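Sketura Forums > Home and Table > Snack trays: loose or packed by type?

tinlid_400
2026-01-12
Setting up a snack tray for visitors, to stay out into February. Tray is shallow tin, gold inside, teal rim. Fruit goes on a separate plate to the right. Everything sits on a rose-print cloth that also runs up behind as a backdrop. Question is layout: sort the packets by type, or mix them?

korkbridge_k
Sort them. Tall bags at one end, small packets flat at the front. Mixed trays get dug through and the small stuff ends up underneath.

udia103
Disagree. Sorted trays empty from one end and look half finished by evening. Mix them and top up from a box. Mine holds 300 g of small packets before it looks crowded.

tinlid_400
Current state:

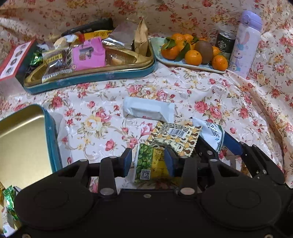
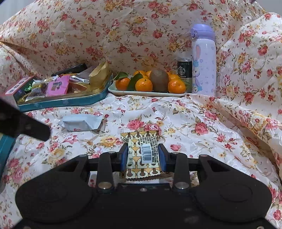

First: tray and fruit plate. Second: back of one of the small packets, barcode side.

sandberg_r
Kraft bag is fine at the right end. I would move the pink packet back, it stands in the middle and blocks whatever is behind it. Mandarins OK as piled. The kiwi I would take off the plate. It needs a knife and a spoon and the rest of the plate does not.

udia103
Leave the kiwi. Brown next to orange reads better than orange alone.

sandberg_r
It is a serving plate. Color is secondary.

korkbridge_k
Check the date on each small packet before it goes in. Oldest to the front. Also iron the cloth, the creases on the right side show.

tinlid_400
Will iron. Pink packet moves back. Kiwi stays for now.

Thread views: 3069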